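Robotics club update, 2020-10-27. Our laundry-folding entry for the Dorlow student challenge is now officially a machine that has opinions about sportswear. Thread.

The rules say 30 garments in 25 minutes. Our current pace would have us finishing sometime after graduation.

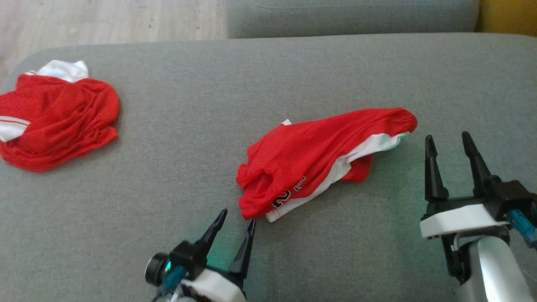 Shorts are our best event. Two straight edges, one waistband, very little drama. The pair with the black number on it is the one we practice on most, and I now see those digits when I close my eyes. The red jersey is still a heap, and the plan for it is a file called jersey_final_6 that does not run.

Half the club wants to rewrite the grasp planner. The other half wants pizza. I have voted in both elections.

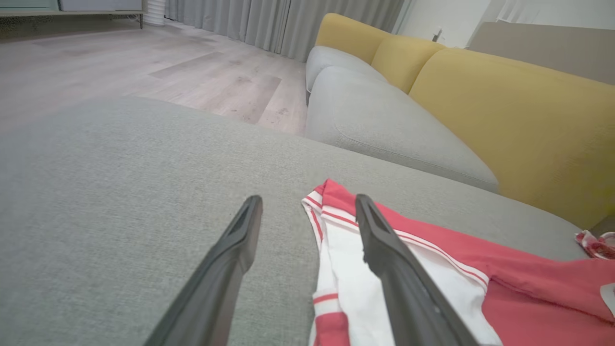
Anyway, collars. Kaushik, our planner, was trained on 900 clips of plain T-shirts and treats a collar like a personal insult. We'll collect more in November.

If you're on the Grudunine team and reading this: how are you doing sleeves. Asking for a club.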